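Matgate Bench Set – README

Version of June 25, 2022
Maintained by Lærke Bjarnason (recordings) and Oddur Mogensen (bench work and labels)

What is in this set

The set holds recordings from one workbench at Kastlow, where used desktop computers are opened, checked and made ready for a second owner. One bench of the workshop now has robot arms. We recorded the arms at work on memory and processor jobs, and we wrote down what the technicians beside them did in the same hours.

There are 1,160 recordings. Of these, 1,000 are meant for training and analysis, 100 are kept apart for testing, and the remaining ones are spoiled in some way (wrong light, stopped by hand, file too short). We left the spoiled ones in the folder "set_aside" so that people can look at them also.
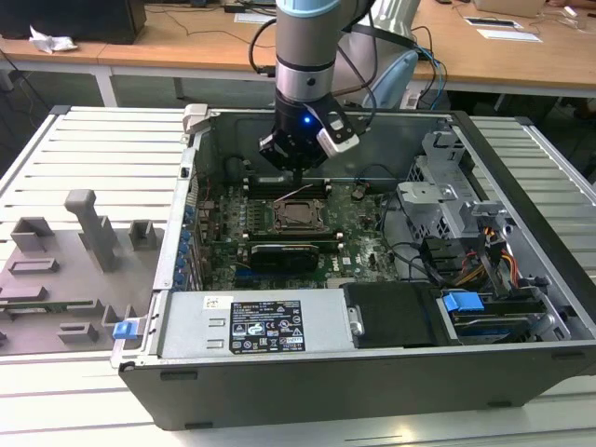

Bench view. Tower on its side with the panel off, gripper over the memory slots.

Why we made it

Before the change, each technician at Kastlow did the whole computer alone, from the screws of the side panel to the final test. The small work inside the case took most of the day, and it is hard on the neck and the fingertips. The management wanted more computers per shift. The technicians wanted fewer hours bent over a case. These are two different wishes, and we tried to record enough to see how both of them went.

How the work is divided now

The technician opens the case, cleans it and decides what the computer needs. Then the tower goes on the platform and the arm does its steps. The technician stays responsible for the computer, and any technician can stop the arm at any time without asking the shift leader. This rule was asked for by the technicians at the Laxdal site, and we think it is a good one.

Processor work needs the most attention. The pins in a socket bend easily, and a bent pin usually means the board goes for parts. For this reason every processor step is also labelled by a person, with one of these words: open, seated, closed, unclear. Please do not merge "unclear" into the others.

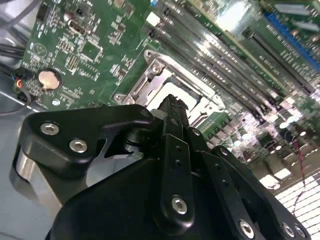
Wrist view, no processor in the socket. Label: open.

Things to know about the wrist views

The gripper covers a large part of the picture, and the metal of the retention frame reflects the lamps strongly. Some white parts are overexposed. We did not correct this, as the technicians see the same picture on their screen and must decide from it. The angle of the board changes much between recordings, so do not trust "up" and "left" in the labels of version one. In this version all positions are given from the board itself. 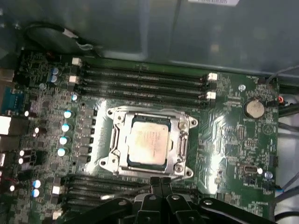 Wrist view, processor in the frame, no cooler on. The upper four memory slots are empty.

What changed for the people

We held talks with everybody on the bench, and the notes are in the folder "talks", with names removed. In short:

- Neck pain is mentioned less than before. Waiting is mentioned more.
- Two persons said they miss doing a computer from start to end. One has moved back to a bench without arms, by own choice.
- New workers learn the inside of a case more slowly, as they touch it less. From July each new worker does the full job by hand for the first weeks.
- Nobody has lost a job at this bench. We cannot say how it will be at Irkach, where the same layout is planned.

Limits

This is one bench in one workshop. The speed of the arm was set low the whole time, so please do not use the recordings to compare it with a person.

Use

Free for research and teaching. Do not use the set to measure or rank single workers – this was our promise to them before we began to record. Questions about labels go to Oddur, all other questions to Lærke.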